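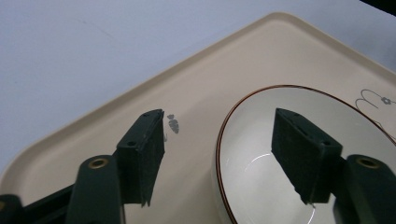
Bench notes, trays and bowls, January 2018

Started on the children's meal trays for the Handovau order. The question is whether the cream tray goes in the set with the white bowl or gets sold on its own. Had a bowl on a tray most of the morning and I think they go together. The brown line on the bowl's lip helps, since cream and plain white side by side look like a mistake.

Tray

Plastic, cream, rounded corners, raised lip all the way along. Gray print on the floor of it: the small leaf, and the line drawing with the flower at the end. I like the print small. The first sheet Grendale sent in December had it three times the size and it fought with whatever was on the tray.

Rubbed the leaf with a damp cloth, 90 strokes, then again with a drop of dish soap. No change I can see. Did not try the scouring side of the sponge. Somebody should, because people will.

The lip is good to carry by. With the bowl full I walked it to the sink and back without the bowl touching the edge. On the tilt board it held until 6 degrees dry, then started to creep. With a wet foot it went sooner, but I didn't get a clean reading and the number I wrote down makes no sense, so it is crossed out.

Bowl

White ceramic, reddish-brown band on the rim. Weighed the samples from Bassi. They vary more than I would like, and the heavy ones sit better. One had a rough spot on the foot that left a faint scratch on a spare tray. Rubbed it down with the fine stone and it was fine after that. Ask Bassi if they finish the foot before packing or leave it to us.

Band color is a little different from piece to piece. Put the darkest and the lightest next to each other and you notice. On separate trays you don't. I would let it go.

Placing

Tried the bowl in the middle and then over to one side. Middle covers too much of the print. To the side leaves room for a cup or a piece of bread and keeps the drawing in view, so that is how it should go on the box insert.

Packing

Bowl upside down on the tray, one sheet of tissue between, fits the Tuviser carton with almost 3 cm to spare at the top. Enough for a folded pad. There are 73 cartons on the shelf and no more ordered yet.

Still to do

Dishwasher run for the print, top rack and bottom rack.
Scouring pad on the leaf, use the scratched tray.
Tilt board again with a wet foot, wipe the board between tries.
Get the foot question to Bassi before they fire the next lot.
Put the fine stone back in the drawer by the window, it was in with the brushes again.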